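Boletín de Robótica de Bajo Coste
Método y resultados

Calibración del cero articular sin útiles: lo que dan de sí 300 agarres

El grupo Pumora ha cerrado la primera tanda de ensayos de su procedimiento de calibración para brazos impresos en 3D con servomotores de afición. El objetivo es modesto: recuperar el cero de cada articulación después de un desmontaje sin recurrir a topes mecánicos ni a plantillas, y hacerlo con un error compatible con políticas aprendidas por imitación antes de ese desmontaje.

El problema es conocido. Una política entrenada con demostraciones teleoperadas asimila los desfases del brazo con el que se grabaron los datos. Al sustituir un servo o volver a montar un eje estriado, el desfase cambia en un diente o en una fracción de diente y la política falla por unos milímetros, casi siempre en la aproximación final. Volver a grabar demostraciones resuelve el fallo, pero a un coste que no guarda proporción con la avería.

El método, que sus autores llaman Miseo, parte de una secuencia fija de 31 posturas. En cada una se registra la lectura de los codificadores y una imagen de la cámara de muñeca orientada hacia un patrón plano. Un ajuste por mínimos cuadrados no lineales estima a la vez los desfases articulares y la transformación entre cámara y muñeca. La longitud de los eslabones se deja fija en los valores del modelo CAD. Liberarla empeoró el condicionamiento del sistema y no redujo el residuo de validación.

La secuencia completa dura 12 minutos. La mayor parte se consume en esperas: el brazo se detiene en cada postura hasta que la lectura se estabiliza, y siempre se llega a ella desde el mismo sentido de giro para que la holgura de los engranajes entre como un sesgo constante.

Para la validación se ejecutaron 300 agarres repartidos en tres condiciones de 100: brazo original, brazo remontado sin calibrar y brazo remontado con Miseo. La tarea, la política y las posiciones iniciales fueron idénticas en las tres. La tercera condición recuperó casi todo el rendimiento de la primera. Los fallos restantes se concentran en el borde lejano del área de trabajo, donde la flexión del plástico bajo carga pesa más que el desfase y el modelo rígido deja de ser válido.

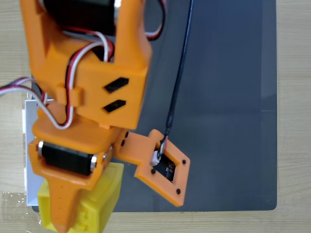
Trestari objeta que fijar los eslabones al CAD supone una contracción uniforme de la pieza impresa, y que con otro material u otra orientación de capa el residuo podría acabar absorbido por los desfases. El grupo lo admite y prevé repetir en julio el ajuste con piezas impresas en dos orientaciones, sin modificar la secuencia de posturas.

El código del ajuste y los registros de las tres condiciones se publicarán en el repositorio Tsegaye junto con los resultados de esa segunda tanda.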